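Visit to the Hirkstead open day, 5/12/24

I had wanted to see the Hirkstead building since February, when my neighbour Hemant Goel first told me that they open the doors to visitors. So I took the early bus and arrived when they were still putting out the signs. The entrance is at the back, beside the bicycle racks, and I walked past it two times before I found it.

At the desk they gave me a paper badge and a map. Our guide was Cyril Pilkington, a tall man with a soft voice, and in the corridor it was difficult to hear him. There were 22 people in our group, many with children. He told us that the building has 3,000 square metres and that before it was a store for carpets. On the ground floor we saw the Lornia workshop, where they repair chairs, and a long shelf of glass jars with screws in them. I would have liked to stay there longer, but the group moved on.

Upstairs is the Sisodia room, and for me this was the best part of the visit. It is used for practising kitchen work: setting a table, putting food in the right place, clearing up afterwards. The food is toy food, and it is mixed with things that you could have at home, such as pots, a mug and a colander. The children wanted to touch everything, of course.
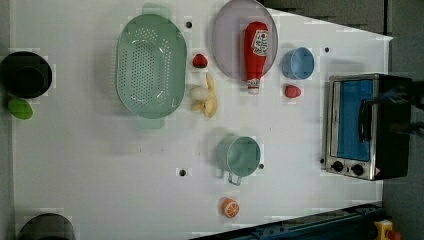
The kitchen table in the Sisodia room, with the pale green colander and the toy fruit.

I liked the colours very much -- the mint green mug especially, because my grandmother had one of a similar green. A small girl beside me asked if the strawberries were for eating, and her father had to explain it to her twice. Somebody else wanted to know why a ketchup bottle should lie on a plate. Mr Pilkington answered that in his own kitchen it is much worse.

There is also a catalogue called Hila, in which every object of the house has its number. He let us look into it. The last entry was 1,047, a butter dish. The handwriting changes many times through the book, and some pages I could not read at all.

After this we had tea in the hall. It was a little weak, but the ginger biscuits were good and there were enough for everybody. The tour takes 2 hours with the tea. There is a lift, but it is slow, and large bags must stay at the desk. I bought one postcard of the old carpet store and went back to the bus in the rain.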